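Einschlagpapier (Geschenkverpackung)

Einschlagpapier, im Handel meist Geschenkpapier genannt, ist ein einseitig oder beidseitig gestaltetes Papier, das zum Umhüllen von Geschenkartikeln dient. Es wird als Rollen- oder Bogenware vertrieben. Vom Packpapier unterscheidet es sich durch das geringere Flächengewicht, die geschlossenere Oberfläche und die dekorative Ausführung. Nicht zum Einschlagpapier im engeren Sinn zählen Seidenpapier, das überwiegend als Füll- und Zwischenlage verwendet wird, sowie Geschenktüten und Faltschachteln.

Bezeichnung

Der Ausdruck leitet sich vom Einschlagen der Ware an der Ladentheke ab. In älteren Preislisten stehen Einschlagpapier und Zierpapier nebeneinander, ohne dass eine klare Abgrenzung erkennbar wäre. Die Manufaktur Trellier führte noch lange beide Bezeichnungen, wobei unter Zierpapier nur die geprägten Sorten fielen. Im heutigen Einzelhandel ist Einschlagpapier vor allem bei Abnahme ganzer Thekenrollen gebräuchlich, während die verbraucherfertig konfektionierte Ware durchweg als Geschenkpapier ausgezeichnet wird.

Material und Herstellung

Ausgangsmaterial ist gebleichter Zellstoff, ungebleichter Kraftzellstoff oder Altpapierstoff. Gestrichene Sorten erhalten einen Auftrag aus Pigment und Bindemittel, der die Poren schließt und das Druckbild schärfer macht. Ungestrichene Sorten nehmen mehr Farbe auf und wirken im Druck stumpfer, lassen sich aber sauberer falzen. Beim Kraftpapier bleibt die natürliche Bräunung des Zellstoffs erhalten. Es ist reißfest und wird deshalb auch für kantige oder schwere Artikel eingesetzt.

Bedruckt wird im Tiefdruck oder im Flexodruck. Der Tiefdruck lohnt sich wegen der aufwendigen Zylinder nur bei großen Auflagen. In Gulow wurde bis zur Schließung des dortigen Werks ausschließlich im Flexodruck gearbeitet, anfangs mit 2, später mit 3 Farbwerken. Metallische Effekte entstehen durch Folienprägung, durch Metallpigmentfarben oder durch Bedampfung. Bedampfte und folienkaschierte Sorten gelten in der Regel als nicht altpapiertauglich.

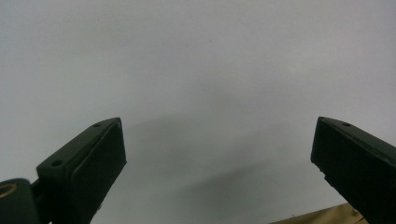
Die Oberfläche wird nach Glanz, Glätte und Deckung beurteilt. Hochglänzende Sorten spiegeln Lichtquellen scharf zurück und lassen jede Knickstelle hervortreten, satinierte und matte Sorten streuen das Licht und verdecken kleinere Falzfehler. Einfarbig helle Papiere sind dabei am schwierigsten zu bemustern. Auf einer schlichten, blassen, grauweißen Fläche ohne Muster, wie sie im Bild hinter den beiden dunkelgrünen Greiferfingern zu sehen ist, bleibt dem Auge als Anhalt nur der Helligkeitsverlauf: oben gleichmäßig hell, zur unteren Mitte hin allmählich dunkler. Ein solcher Verlauf kann bei der Abmusterung mit einer Farbabweichung des Papiers verwechselt werden. Üblich ist deshalb der Vergleich zweier Bogen nebeneinander unter gleichem Licht, wobei einer um eine halbe Drehung versetzt aufgelegt wird.

Formate und Konfektionierung

Verbraucherrollen werden auf eine Papphülse oder hülsenlos gewickelt und mit einer Schrumpffolie oder einer Papierbanderole gesichert. Die Banderole hat die Folie bei vielen Sortimenten verdrängt, schützt die Rollenenden jedoch schlechter vor Stauchung. Thekenrollen sind breiter und wesentlich länger. Die von Ustton ausgelieferte Standardrolle fasst 300 Meter und passt auf den gebräuchlichen Tischabroller mit Abreißschiene. Bogenware wird flach oder gefalzt angeboten, gefalzte Bogen zeigen nach dem Öffnen ein Bruchkreuz, das sich auch durch Ausstreichen nicht vollständig beseitigen lässt.

Verarbeitung

Beim quaderförmigen Packstück richtet sich der Zuschnitt nach dem Umfang zuzüglich einer Überlappung. An den Stirnseiten soll das Papier etwas mehr als die halbe Höhe des Packstücks überstehen. Die Längsnaht liegt auf der Unterseite oder wird bündig an eine Kante gelegt. Beim diagonalen Einschlag wird das Packstück schräg auf den Bogen gesetzt und über die Ecken gerollt – das Verfahren kommt mit wenig Klebestreifen aus, verlangt aber einen passenden Bogen und einige Übung. Zylindrische Artikel werden an den Enden in Fächerfalten gelegt. Für Flaschen ist daneben der Wickel mit eingedrehtem Hals verbreitet.

Handel und Sortiment

Das Sortiment gliedert sich in Ganzjahresware und Saisonware. Die Saisonware für Weihnachten wird dem Fachhandel meist schon vor dem August vorgelegt, Restbestände gehen nach dem Fest verbilligt ab. Der Musterkatalog des Großhändlers Karaca umfasste in seiner umfangreichsten Ausgabe fast 800 Dessins, von denen der überwiegende Teil auf Punkte, Streifen und Sterne in wechselnden Farbstellungen entfiel. Florale Dessins werden ganzjährig geführt, figürliche vor allem für Kindergeburtstage.

Entsorgung

Unbeschichtetes Papier gehört ins Altpapier, Klebestreifen und Schleifen sind vorher zu entfernen. Zur groben Prüfung wird das Papier zusammengeknüllt: Springt es wieder auf, ist eine Kunststoffschicht wahrscheinlich. Beschichtete, bedampfte und mit Glitter versehene Sorten kommen in den Restmüll, soweit die örtliche Abfallsatzung nichts anderes vorsieht.

Siehe auch: Packpapier, Seidenpapier, Geschenkband, Banderole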